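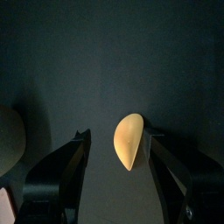
## Pistachio shell

A **pistachio shell** is the hard casing around the kernel of the pistachio nut. It forms two concave halves joined along a seam. Each half is thin, rounded at one end and tapered at the other, and ranges in colour from pale yellow to beige.

### Splitting

In most nuts the shell splits along the seam before harvest, as the kernel fills. Nuts that stay closed are sorted out and either cracked by machine or sold for processing. The share of closed nuts varies with cultivar, watering and the age of the tree.

### Properties

The shell is woody and consists largely of cellulose, hemicellulose and lignin. It breaks down slowly in soil. The inner face is smooth. The outer face may carry stains from the hull if hulling is delayed after picking.

### Similar pieces

A loose half may be hard to tell from other small, curved, pale pieces, such as a chip of another nutshell or a seed coat. Outline and wall thickness are the usual guides. Colour alone is a poor one, as it changes with roasting, bleaching and storage.

### Uses

- Garden mulch and drainage material in pots
- Fuel, usually ground and pressed
- Filler in composite boards
- Craft work, where halves are dyed and glued as petals or scales

Salted shells are normally rinsed before garden use.

### See also

- Drupe
- Nutcracker
- Walnut shell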